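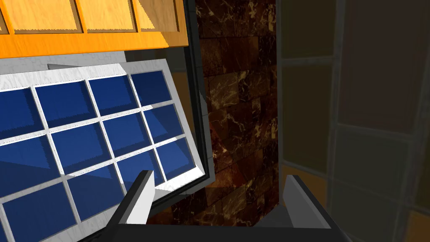 Pourquoi le robot a-t-il coincé la porte ?

Imprimer cette page | Envoyer par e-mail

Un robot qui range la vaisselle doit savoir ouvrir un placard. Pour toi, c'est facile. Pour lui, c'est une longue suite de petits gestes, et chacun peut rater.

Avant de travailler dans une vraie cuisine, le robot s'entraîne dans une cuisine en images de synthèse, un peu comme dans un jeu vidéo. On y trouve des placards, du carrelage, des portes vitrées à petits carreaux bleus. Rien n'y est réel. Si le robot casse une vitre, on recommence, et il n'y a pas de morceaux à ramasser.

Chez Prirklow, l'atelier où travaille Citlali Jaramillo, un robot nommé Plillex a répété le même exercice 498 fois : ouvrir une porte vitrée, puis la refermer. Il a échoué 63 fois. Presque toujours, la panne était la même. La porte partait de travers, elle se bloquait, et le robot continuait à tirer.

Que s'est-il passé ?

Plillex a une pince avec deux doigts. Une caméra placée près de la pince lui montre ce qu'il y a devant. Il cherche le bord de la porte, avance, serre et tire.

Le problème venait des vitres. Une vitre laisse passer la lumière et elle la renvoie aussi. Le robot voyait des bandes claires sur les carreaux et les prenait parfois pour le bord de la porte. Il plaçait alors ses doigts trop loin sur le côté. Les doigts se refermaient sur du vide, ou bien ils poussaient la vitre.

Il y avait une deuxième erreur, plus grave. Quand la porte se bloquait, le programme ne disait pas au robot de s'arrêter. Il lui disait de tirer plus fort - jusqu'à 3 fois de suite. Dans une vraie cuisine, la vitre aurait pu se briser, et une personne aurait pu se blesser.

Comment l'a-t-on réparé ?

Citlali Jaramillo a d'abord regardé les essais ratés au ralenti. Ensuite, elle a changé deux choses.

Le robot regarde maintenant la porte depuis deux endroits avant d'avancer. Un reflet se déplace quand on change de place. Le bord de la porte, lui, reste où il est. En comparant les deux vues, Plillex peut les distinguer.

Elle a aussi ajouté une limite de force. Si la porte résiste trop, le robot ouvre ses doigts, recule et attend. Il ne recommence que si une personne l'y autorise.

En mai, l'exercice a été refait avec d'autres portes. Plillex se trompe encore de temps en temps, surtout avec les verres dépolis, où tout paraît flou. Mais quand il se trompe, il s'arrête.

Et toi, face à un robot ?

Ne mets jamais ta main entre les doigts d'une pince, même si elle ne bouge pas. Reste derrière la ligne tracée au sol. Repère le gros bouton rouge : c'est l'arrêt d'urgence. Si quelque chose te paraît bizarre, préviens tout de suite un adulte.

Les mots à retenir

Simulation : un monde fabriqué par ordinateur pour faire des essais.
Pince : la « main » du robot.
Limite de force : le réglage qui empêche le robot de pousser ou de tirer trop fort.

Imprimer cette page | Envoyer par e-mail

© 2017 Éditions Barrera, Plemdale | Contact | Haut de page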